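Why a Duvet Keeps You Warm
Science at Home, Unit 6

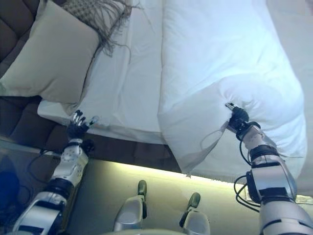 Page last changed: 24 September 2025

A duvet is a large cloth bag with filling inside. Some duvets are filled with feathers or down, which is the soft fluff that grows under a bird's outer feathers. Others are filled with thin fibers made in a factory. The filling is light, but the bag is thick, and most of the space inside it is taken up by air.

Where the heat comes from

A duvet does not make heat. Your body does. It turns the food you eat into energy, and much of that energy leaves your body as heat. This goes on all night, even when you are lying still.

Heat moves from warmer things to cooler things. Your skin is usually warmer than the air in a bedroom, so heat moves from your skin into the air. The bigger the difference in temperature, the faster the heat moves. In a cold room with no cover, you lose heat quickly and begin to shiver.

What the air does

Air is a poor conductor. A conductor is a material that heat passes through easily. Metal is a good conductor, and so a metal spoon left in hot soup soon has a hot handle. A wooden spoon takes much longer.

Air has one problem. When it is free to move, it carries heat away with it. Warm air rises, cooler air takes its place, and the cooler air is warmed in turn. This is called convection.

The filling in a duvet stops most of this movement. The fibers divide the air into very small spaces, and air in a very small space can hardly move at all. Trapped air is a good insulator – a material that slows heat down.

Why the stitching matters

Loose filling slides. If a duvet were one big open bag, the filling would collect at one end and leave thin cold patches at the other. Many duvets are quilted to prevent this. Lines of stitching join the top cloth to the bottom cloth and hold the filling in separate pockets.

Why a flat duvet is a cold one

A squashed duvet holds less air. The filling is all still there, but the small spaces have closed up. Shaking the duvet by its corners lets air back in. Damp filling also sticks together in clumps, and water conducts heat better than air does. A washed duvet has to be dried all the way through before it goes back on the bed.

Try it yourself

You will need 2 jars with lids, a thick sock, a thermometer and warm water from the tap. Ask an adult to check that the water is not too hot.

Fill both jars to the same level. Measure the temperature of the water in each jar and write it down. Put the lids on. Pull the sock over one jar and leave the other bare. Wait 30 minutes, then measure again.

Jaxon Hawthorne's class at Histhorpe did this test in July and then repeated it with the sock soaked in water and wrung out. Try that as well, and compare your results.

Words to know

Conductor: a material that heat passes through easily.
Convection: the movement of heat by moving air or liquid.
Insulator: a material that slows heat down.

Next unit: Why Windows Fog Up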